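Washing blankets at home without making them hard

Many people are asking me how I keep old blankets soft, so I write my way on one page. I learned most of it from my neighbor Angharad Cadwaladr, and the rest from mistakes.

Before washing
Shake the blanket outside and look for loose threads. Cut them, do not pull. If the color is strong, rub one corner with a damp white cloth. When the cloth takes color, wash this blanket alone.

Washing
Use cold water and half of the soap you would use for towels. My machine has a wool program of 43 minutes and I use it for cotton blankets also. One blanket at a time is enough, even if two can be pushed in. For the last rinse I add a small cup of white vinegar. The smell goes away when it dries.

Drying
Hang it over two lines, so that the air can go between. Turn it after a few hours. If you have a dryer, give it around 20 minutes on low heat at the end, with two clean tennis balls.

Back on the bed
Wait until the blanket is fully dry, also in the seams. Then spread it from the foot of the bed to the head and smooth it with flat hands. Small white things like pillowcases I fold last.

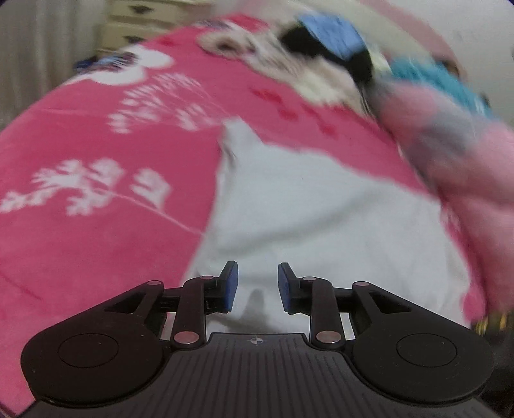 For storing in summer I use a cotton bag, never plastic. Put in a piece of plain soap still in its paper, and write on the bag which bed it belongs to. In March I open all the bags and let them have air for one day.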